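Keeping a small kitchen dry in the cold months

Print this page
E-mail this page to a friend

I moved to Irdale from a warmer country, and in my first winter I did not understand why my kitchen smelled of old cloth. I cleaned the cupboards three times. The smell was from the window side, where the warm air of cooking meets the cold glass and the water stays.

What I do now, in the order of the day.

In the morning, open the window for ten minutes, wide. A small gap for the whole day only makes the wall cold. My neighbour Elspeth Paterson opens hers while the kettle boils and closes it when the tea is ready, and this is also a good measure.

Wipe the glass from top to bottom with a dry cotton cloth, then the lower part of the frame, where the water collects. Hang the cloth outside the kitchen. If you leave it on the tap it gives all the water back to the room.

Black window frames show every white mark of hard water. I use one spoon of vinegar in a cup of water, and I dry well after. Please try it first in a corner. Do the handles also, with an old toothbrush around the base.

Pipes which run under the ceiling collect dust with a little fat in it, and this dust holds the damp. Twice a year, in April and again before the heating starts, I wash mine with warm water and a drop of washing-up liquid. Put an old sheet on the floor and the table before you begin. Start at the wall end and go slowly, and change the water when it is grey. On the curved parts a sock on the hand works better than a sponge.

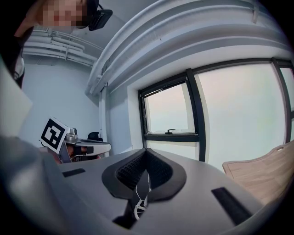

Chopping boards need air on both sides. I never lay a wet board flat – it stays damp underneath, and after some weeks there is a dark stain which does not go away. Wash it, wipe it, and stand it at an angle until the morning. If the board has a hole, a hook is better still. Once a month I rub mine with coarse salt and half a lemon, rinse it quickly and let it dry one full day.

Do not put the boards against a radiator. Delia Durán wrote to me that hers split in this way, and I have lost one too.

For cooking, put the lid on the pan. With pasta I use 400 grams for our table and the big pot, and the lid goes back on as soon as the water boils, a little open.

The last thing is the table under the window. Pull it a hand's width from the wall at night, so the air can pass behind. In the morning you push it back and wipe the wall if it needs.

Print this page
E-mail this page to a friend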